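## 4. What we saw at the open day

I should say at the start that I went to the Trumatham open day as a visitor, and that most of what I report in this section comes from a notebook with coffee on one corner. Humaira Khokhar had the more formal role (she ran the sign-in sheet and the short questionnaire we return to in Section 5), and Shih-chieh Chang looked after the recordings. I wandered about and talked to people. Where my notes and Humaira's disagree I've gone with hers, except on the matter of who spoke first, where I was standing closer.

### 4.1 The room and the people in it

The open day was held on October 25, 2023, on the ground floor of the old Brouwer building, a brick warehouse with 1837 carved over the door and a heating system that can't be a great deal younger. The team had set up five stations along the long wall. Two were talks with slides, one was a poster display, and the last two were where everybody wanted to be, because you could pick up a tool and have a go.

Over the day 200 people signed in. That's a good turnout for a town this size, and it meant the hands-on stations had a queue from morning tea onward. I'd expected mostly students. What we got was a real mixture: parents with kids, a few retired machinists, three people from a packing firm up the road, and a woman who had come in looking for the library and stayed for the afternoon.

Of those who signed in, 70 filled out the questionnaire. I'll leave the numbers for the next section and stick to what people did and said.

### 4.2 The demonstration

Ngozi Aliyu ran the station I spent the longest at. Her demonstration was built around teaching by doing: you hold a gripper in your own hand, carry out a simple task with it, and the recording of that task becomes something a robot arm can later learn from. The project calls its hand-held tool the Trolel, and the software that sorts the recordings afterward is called Fledora. Neither name stuck with the public. People called the tool "the grabber" all day, and by lunch so did Ngozi.

She kept the talking part short. Visitors got a minute of explanation, then the tool, then a plain request along the lines of "pick that up and put it over there." I liked this a lot. At the slide stations the questions were mostly about jobs and films, but at Ngozi's table they were about fingers — how wide they open, how hard they squeeze, why two and why not three. Put a thing in someone's hand and they start asking about the thing.

The tasks were everyday ones, chosen so that no one needed to be shown what success looked like. Fig. 3 gives the view from the tool on the approach to a bottle, with the fingers open and the grasp still to come.

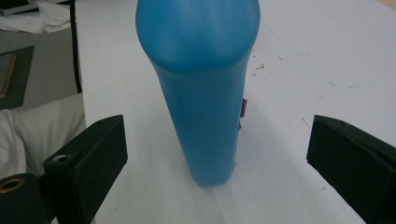

**Fig. 3.** View from the hand-held gripper on the approach to a blue plastic bottle. The bottle stands in the gap between the open fingers.

Seeing things from this side was a surprise for a lot of visitors, and it was for me too. When you reach for a bottle at home you look at the whole of it, cap and all. The tool's view is much closer and a good deal less generous: in Fig. 3 the rounded shoulder runs out of the top of the picture, and you have to judge your approach from the body and the narrower base. One of the retired machinists spent a long while comparing his own line of sight with the view on the monitor, then told me it was like parking a car by looking only at the front bumper. I've used that line twice since in talks and would happily credit him if I'd caught his name.

The shape of the object got people chatting as well. The bottle in Fig. 3 is wider at the top than lower down, so the height at which you close the fingers makes a difference to what you're closing them on. Ngozi asked people where they would grab a shape like that before she let them try it, and the answers split pretty evenly between "up high, where there's more of it" and "down low, where it fits." Kids tended to go low. I have no theory about this and neither does Humaira, but we both wrote it down.

### 4.3 How visitors used the tool

Three habits came up often enough to be worth recording, and I offer them as a visitor's impressions, nothing stronger.

First, people rushed the approach and dawdled over the close. They'd swing the tool in quickly, stop dead with the fingers on either side of the object, and then squeeze very, very gently, as if it might object. Gijs Van Wijk, who had spent months collecting demonstrations with the same tool, does it the other way around: a slow, even approach and then one firm close. He told me the pause is a nuisance later on, as the learned motion tends to copy it, and a robot arm that hesitates for two seconds over a bottle looks a bit daft.

Second, people tilted their wrists. Give someone a tool with a handle and they'll turn it to suit their elbow, and what's comfortable for an elbow is often a poor angle for two blocky fingers. Thijs Van Dijk noticed this well before I did and started suggesting that people move their feet. It worked nicely for adults. For the shorter visitors he found a step stool.

Third (and this is my favourite), people apologized to the table. Any time a finger bumped the surface there was a quick "sorry!" to whoever was nearby, and then the person would slow right down for the next try. We had planned to discard bumped attempts. After a chat over sandwiches we kept them with a label, and Shih-chieh thinks the careful tries that followed the bumps may be some of the more useful recordings from the day. He's checking that now, so please treat it as a hunch.

### 4.4 A few things that didn't go to plan

The queue was too long. We had one tool in use and a spare in a case, and the spare stayed in its case until mid-afternoon for no better reason than that each of us thought someone else had set it up. Once it was out the wait dropped to something reasonable, but by then we'd lost several families, the packing firm people among the last to give up.

The monitor was also in the wrong spot. It faced the queue, which was great for entertaining those waiting, but it meant the person holding the tool had to twist around to see their own view. Ngozi ended up turning it sideways so both could see it badly. Next time it needs to be two screens or a better corner.

And the explanation of consent ran long. Humaira had written a clear one-page form, but people wanted to talk it through — would their voice be kept, could they ask for a recording to be deleted, did their kid's attempt count. These are fair questions and they took the time they took. We've since moved that conversation to the sign-in desk, where there are chairs.

### 4.5 What I took from it

I went in thinking of the open day as outreach, something you do for the neighbours between proper experiments. I came home with four pages of notes on how untrained people approach an object, and most of it had never come up in our own sessions, where the same few of us pick up the same few things in much the same way. Gijs put it more bluntly and said we'd all got too good at it.

We're planning a smaller session in December, with both tools out from the start and the feet-first advice given before anyone picks one up. The questionnaire will be shorter too, for reasons that Section 5 makes fairly plain.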